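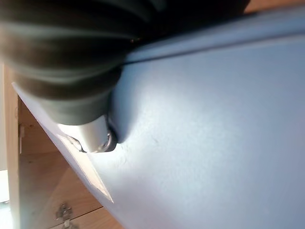

Ingrid Hauksdóttir
Second-line support, Stendale

Ticket: label printer drops jobs over 71 labels
Status: resolved
Opened: 18th February

Reported by the Floltside packing office. Batches of 80 labels stop partway and the queue shows "complete". Short batches print fine.

Restarted the print service and cleared the queue. Sent 80 again. Same stop, same place.

Swapped the network cable and moved the printer to another port. No change.

Printed the same file from a laptop over USB. All 80 came out, so the printer and the label roll are fine.

Checked the Tastulier print server. The spool limit for this queue was set to 100 KB. It should be 1,000 KB like the others. The queue was rebuilt in September and must have picked up the default.

Changed the limit and restarted the service. Sent 80, all printed. Sent 100, all printed.

Office confirmed a full afternoon run with no missing labels. Two other queues were rebuilt at the same time and I have corrected those too. Limit added to the queue setup sheet.

Closing.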